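Home > Household Help > Desks and Home Office

Keeping a shared work table clear when there are no drawers

Posted by Jivov, 2020-10-18

I have a large brown table in the spare room that two of us use for work. It has no drawers and there is no room beside it for a cabinet. Every few days it fills up with pens, chargers, erasers, sticky notes, mail and the tablet, and one of us has to shift it all to the kitchen before we can start. I bought a plastic drawer tower in April and it didn't help, as it sits across the room and we never walk over to it.

I would like something that stays on the table and doesn't take up half of it. I've looked at mesh trays, bamboo boxes with lids, and the monitor stands with a shelf underneath. We both use laptops and neither of us has a monitor. I'd also like to know what people do at the end of the day, as I think the habit is a bigger problem than the storage. Budget is small. Any suggestions are welcome.

2 replies

Mendes
Member, 3,434 posts

I'd go with a mesh tray. I've used them on my own desk and at the office for years and they hold up well. The lidded boxes look tidier in the shop, but once there is a lid people put things on top of it, and then you have to clear the lid to get into the box.

A few points on buying one. Measure your largest flat item first, which in your case is likely the tablet, and add a couple of centimetres each way. Mine is 24 cm wide and I wish it were a bit wider, as a full-size notebook only goes in lengthwise. Get metal mesh if you can. The dust falls through and you can wipe the table under it once a week. Check that it has feet or rubber pads, and if it doesn't, stick felt dots on the corners or it will scratch the finish. A handle is useful if you have to move it often.

As for where it goes, put it at the side, on the side of the hand you write with, and leave the middle of the table for the laptop. Flat things go in first and stay toward the back. Small things go at the front where you can see them. If you put small things under flat things you will lose them and buy more.

At the end of the day I do it in the same order each time. Paper goes first, either into the recycling or into the folder. Then I close the laptop and push it to the back with the mouse pad and mouse beside it. Whatever small stuff is left goes into the tray.
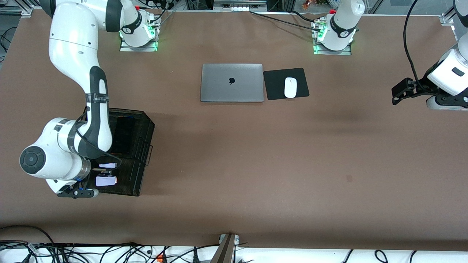

The whole job takes under five minutes once everything has a spot. If you find it taking longer, there is too much on the table to begin with, and some of it should live in another room. Chargers are the usual trouble. I keep one on the table and the rest in a shoebox in the closet.

With two people I'd buy two trays, one each, even if they are small. When ours was shared, each of us assumed the other one would empty it. Go through them once a month. Mine is mostly dead pens and receipts by then.

I wouldn't bother with the monitor stand if you don't have a monitor. It just gives you a second surface to cover.

Grarka
New member

We just use an old baking pan, works fine and costs nothing. Line it with a tea towel so it doesn't rattle. Also get rid of the drawer tower if you don't use it, ours sat there for a year holding up a plant.

Jivov
Original poster

Thanks, both. I measured the tablet and it will fit in a 30 cm tray with room beside it for pens. I'll get two of the mesh ones and put the drawer tower out in the garage for now. The baking pan will do until they arrive.

Thread marked as solved. 300 views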